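### 3.2 Table setting and clearing in shared homes

Most work on household tidying starts from the kitchen, where things have doors and shelves to go back to. Tables are different. A table in a small home is for eating, then for homework, then for charging phones, and the dishes have to fit in with whatever got there first. We wanted to know how people lay out plates and bowls when the table is already in use, and wether the layout says anything about how it gets cleared later.

Material: 242 table layouts from 30 homes, all in the Plurkine housing blocks. Collected over one January. Homes were not told to tidy first. Participants used their own tableware, on whatever table they normally eat at. Two homes dropped out in the first week and were replaced, same block, similar household size.

Coding follows the Teshome scheme with small changes. Each item on the table goes in one of four groups: eating ware (plates, bowls, cups), food and food packaging, standing items (lamps, clocks, vases, anything that lives there), and passing items (bags, cables, mail, keys). The original scheme puts chargers under standing items. We moved them to passing, as people in the interviews talked about them that way - "I just left it there" came up a lot. A tablet used as a clock was the hard one. We coded it as standing if the household said it stays on the table overnight, passing if not. Not a perfect rule.

Table shape was recorded as round, square or long. Cloth or no cloth was recorded too, because in the pilot people with a tablecloth slid plates less and lifted them more. That held up here, although the difference is small and we would not lean on it.

**Plates near, bowls far.** The most common layout by a wide margin. Flat plates go close to the person, bowls go further back, and the standing items end up behind or between the bowls. On round tables the bowls tend to make a loose arc along the far side. On long tables they line up, and on square ones it is a mix, with no clear pattern we could name. People described the plates as "what I'm using" and bowls as "what's for everybody", even when the bowls were empty.

**Mixed colors.** Sets were rarely complete. Most homes had plates and bowls in several colors, often close in size, and people did not group them by color on the table. They did group by color when stacking, which we didn't expect (see 3.4). Figure 2 has a round table of this kind, with a blue plate and a cream one toward the front and bowls further back.

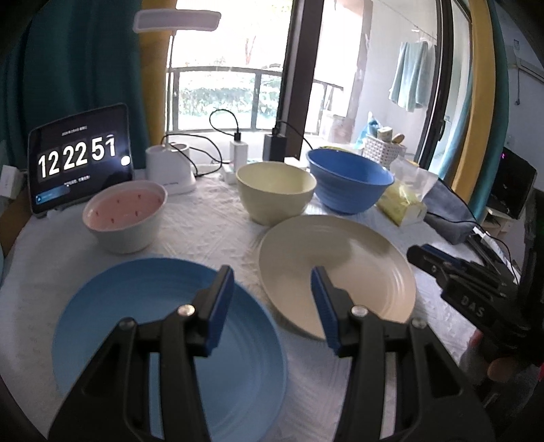

**Figure 2.** Plates and bowls on a round table with a white textured cloth. Lamp, tablet clock and charging items share the surface.

Clearing order followed depth. Near plates first, then far bowls, and standing items not moved at all unless the cloth was being changed. Bags and pouches were the exception. They got pushed aside early, mostly to make room for a stack, and then stayed where they were pushed. One household in the Sarnex building kept a pouch on the dining table the whole month and coded it themselves as "part of the table". We left it as passing.

Food packaging was slow to leave. Open bags especially - people finish clearing the dishes, wipe around the bag, and only then decide on it. The Prindberg interview guide has no question on this and we should of added one. Planned for the next round, with a target of 100 homes and a longer stretch so that guests and holidays are covered.

Cups are left out of the counts in this section. Too many were carried off before the layout was recorded, so they are handled on their own in 3.5.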